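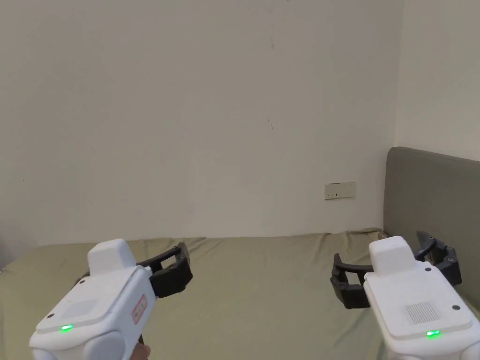 Search the help pages Go

Filed under: Teaching & demos > Hand-held grippers > Beds and fabric

Bed making demos, robot keeps missing the far corner

Tegan McKinnon
Doing demos by hand with the pair of white grippers, one in each hand, task is pull the fitted sheet flat and tuck the corners. Bed is against a wall with a padded headboard at one end. Near side is fine. When we play the trained policy on the arms it goes for the wall side, closes a bit short and just pinches air. Does it 5 times out of 9. Green lights on both grippers the whole time so I don't think it's dropping out. Is it the wall? The wall is pretty much plain cream, not much on it. Or am I just bad at this. Should I scrap it and do the lot by remote control instead? Need somthing working by Tuesday.

Fletcher McPhee
Had this at Skarwood with towels. Couple of things

Plain wall could well be it. If the tracking is done off the camera it wants stuff to look at. One socket and a scuff isn't much. Stick a few posters up, different ones, not a repeating pattern. Leave them where they are for the whole session.

Check how you start each go. We were starting with jaws any old how, one half open and one wide, and the policy picked up on it. Both fully open, hold still for 2 seconds, then move. Same at the end.

Also slow down at the tuck. People whip the corner under because its easy for a person. The arms can't keep up with that and you get the short grab you're describing. Play one of your own demos straight back on the arms before training anything. If the replay misses too then it's the tracking or the calibration, no amount of extra demos will fix it.

Wouldn't bin the hand ones. Remote control on fabric is painfully slow and you can't feel the sheet.

Huia Te Moana
just get more demos. we did 2000 for pillowcases and it was fine after that

Samina Qureshi
Agree with Fletcher on replaying one first. Would add, can your arms even reach the wall side? You lean over the bed without noticing, a fixed base wont. Ours at Ormsby couldn't, we pulled the bed out from the wall and redid that half.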